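Skanitz > Hand-held capture > Rebane hand-held gripper

Rebane hand-held gripper, sold single or as a left/right pair
In stock. Page updated 20 December 2023.

Back on the shelf after a long wait, sorry to everybody on the list. Same gripper as the June batch, new finger mounts, better trigger spring. If you bought in June and want the new spring it's a swap part, email Kaja and she'll post one out. No charge.

What it is: a hand-held gripper for recording demonstrations of household work. You squeeze, the fingers close, the unit logs it. No arm needed on site. Black housing, two round lenses on the face, yellow fingers in a black slotted frame. Fingers unclip for cleaning or replacement.

Who buys it: mostly small labs, and a few firms doing laundry and bedding work. Also a growing number of people who record at home on contract.

Cloth

Most of the questions we get are about cloth so starting there. Hard objects are easy, pretty much any gripper will pick up a cup. Blankets, jeans, sleeves, that's where people come unstuck. The Rebane fingers are flat and a bit springy, with a cutout so they flex before they pinch. On thick fuzzy stuff you can push down into the pile, close, and lift without hunting for an edge.

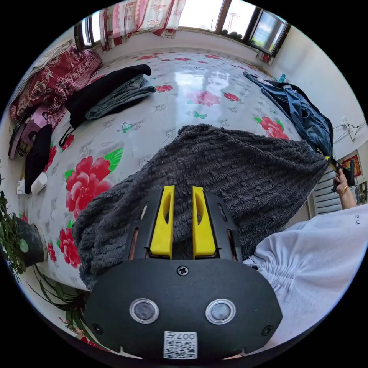 Two operators on the same blanket works too, but sort out who lifts first. Call it out loud. We had a lot of early recordings where both people pulled at once and the thing just ended up in a ball. Dzintra Kalniņš wrote the two-person sheet that goes in the box, it's one page, read it before you start.

Denim: fine. Go for a hem or a pocket edge, the waistband is stiff and wants to twist out of the fingers. Thin slippery linings are harder. Silicone finger pads help, see extras at the bottom.

Specs, short version

Battery: 5 hours recording on a full charge
Charge time: under 2 hours with the supplied charger
Storage: 18 hours of recording before you need to offload
Finger opening: 12 cm max
Lenses: two, side by side, factory calibrated
Status light: red, bottom of the face
Label: QR code plus unit number and side, bottom of the face
Colour: black body, yellow fingers. No other colours, please stop asking Rawiri

Opening is measured at the tips with standard fingers. Wide fingers lose you a bit.

The label matters. The software reads the unit number off the code when you pair, so don't peel it and don't cover it with tape. If it gets scuffed we can print you another, send the serial from the inside of the battery door.

Setting up a room

You don't need a studio. A bedroom is good. Daylight from a window is good, just try not to have the bright part square behind your work the whole session or the cloth goes dark and you lose the folds. Move round the bed. Leave the ordinary stuff where it is, pillows, books, plants, whatever. Tidy rooms make for boring data and the Morkau people (they run the labelling service, more below) will send a note back asking for more clutter.

Patterned bedding is OK. We get asked this alot. Big flowers, stripes, all good, as long as what you're handling stands out from it. Grey on grey is what gives trouble.
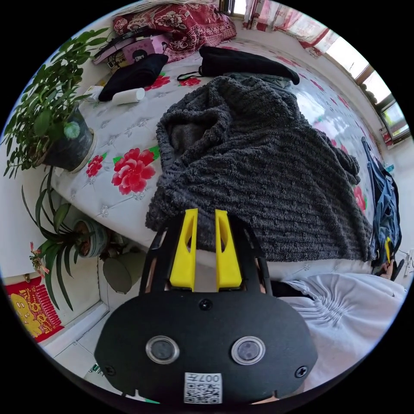
Dark grey knitted blanket on a flowered quilted sheet, fingers apart.

Start each take with the fingers open and the object in view. Hold for a breath, then go in. Same at the finish, open, back off, hold. The software trims on those pauses and if you skip them you'll be trimming by hand, which is slow and miserable.

Keep loose sleeves clear of the trigger. Roll them up if you can.

What our testers said

Kęstutis Hunt had a pair for 13 days before this batch went on sale. His notes, tidied up a little:

"Lighter than the old one by feel. Grip angle better. After an hour my thumb was still OK, with the old spring it wasn't. Trigger is quieter. I'd like a wrist strap that isn't rubbish, the supplied one slides. Pairing took a couple goes the first morning, then fine every time after that. Best on blankets and jumpers. Worst on a fitted sheet, but so am I."

Fair on the strap. New one coming, no date yet.

Austra Kazlauskienė runs recording at Kultstead and has been on Rebane units longer than most of our customers:

"We do socks, gloves, small knits, mostly picking up and turning over. The fingers don't leave marks on wool. I would buy spare fingers on day one because they do wear at the tips, and then your recordings do not match from week to week."

She's right, buy the spares.

Small items

Pinch near the middle and lift clear of the bed before you turn it. If you drag it across the quilt the fibres catch and the quilt comes along too. With a soft piece the top will flop over once it's up, no need to fix that, just carry on with the task. Left-hand unit in the left hand, right in the right, sounds obvious but we do get files in with the two swapped and they have to be fixed one by one.
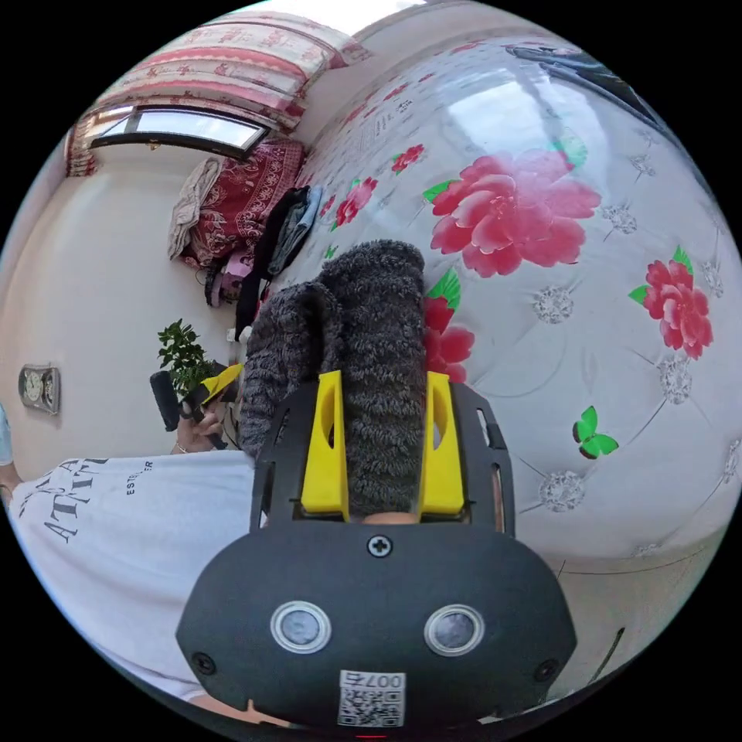 When two people are working close together keep both units' lenses clear of each other's arms. A bit of overlap is fine. A shirt filling half the view for the whole take isn't.

What's in the box

Gripper (or left and right grippers if you order the pair)
Standard yellow fingers, fitted
Charger and cable
Wrist strap (see above)
Lens cloth
Two-person sheet, printed
Small screwdriver for the cross-head screws on the face. Don't open the face unless we've asked you to, it voids the calibration

Extras

Spare standard fingers, sold in pairs
Wide fingers, for towels and doonas
Silicone pads, stick-on
Hard case, fits a pair
Morkau labelling, priced per recorded hour, quote on request. They take files straight off the unit, you dont need to convert anything

Shipping and returns

Goes out next business day if it's in stock. Batteries travel by road only so allow extra if you're remote. Returns accepted if the face hasn't been opened and the fingers are clean, please, wipe the fluff off first.

Warranty is 12 months on the body. Fingers and pads are wear parts and not covered.

Lab orders and loan units: Rawiri Te Moana
Spare parts, June spring swap, label reprints: Kaja Mockus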